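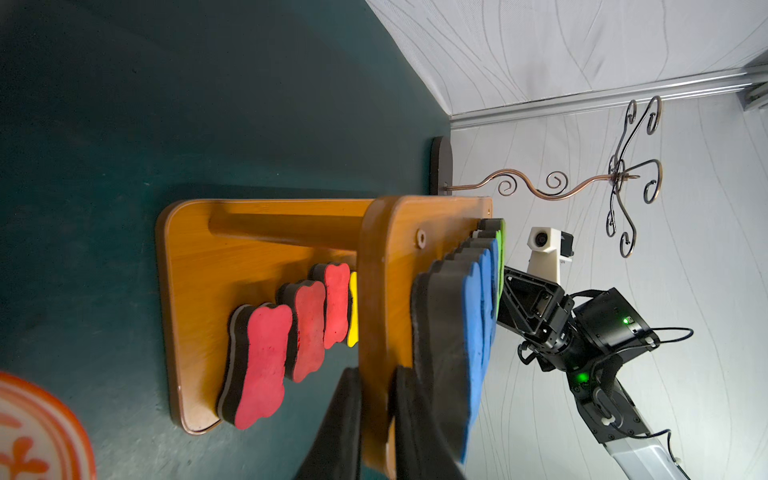
The year the ferry stopped running to Castillo, my aunt decided to divide her estate while she was still alive to enjoy the arguing. She invited us all to the house in Heltevbridge at two in the afternoon, served a cake that had been to at least one other party, and handed out stickers. Mine were green. We were to put them on whatever we wanted.

My cousin from Ziston stickered the piano, which he could not play, and then the piano bench, in case somebody tried to be clever. His wife stickered the good lamp. My brother put one on the dog.

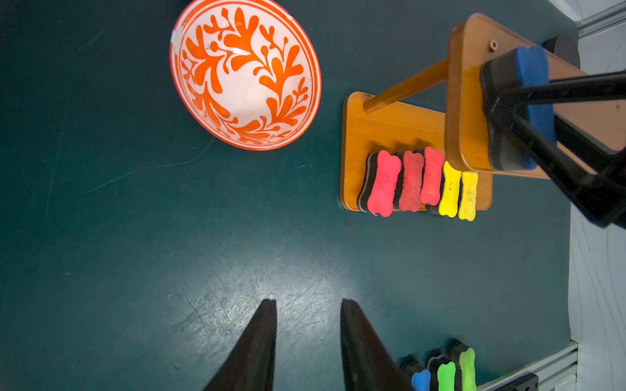
I wanted very little, and I wanted credit for it. I walked through the rooms looking modest. By four my modesty had cost me the clock, the card table and a set of 31 spoons that had been 32 until my uncle's last picnic.

"You haven't used a single sticker," said my aunt.

"I don't need things," I said.

"Good," she said, and took them back.

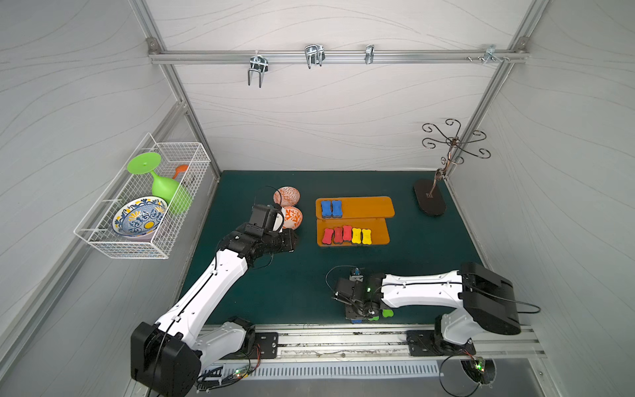

Wall basket with a green wine glass.

In January she called from Cerasbridge. She had sold the house, piano and all, and bought a one-bedroom over a bakery. The stickers, she explained, had been to find out what was worth money. The lamp alone had brought $1,480. My cousin was not speaking to her, and she sounded rested.

"And the dog?" I asked.

"The dog has a sticker on it," she said. "Your brother is coming for him at noon."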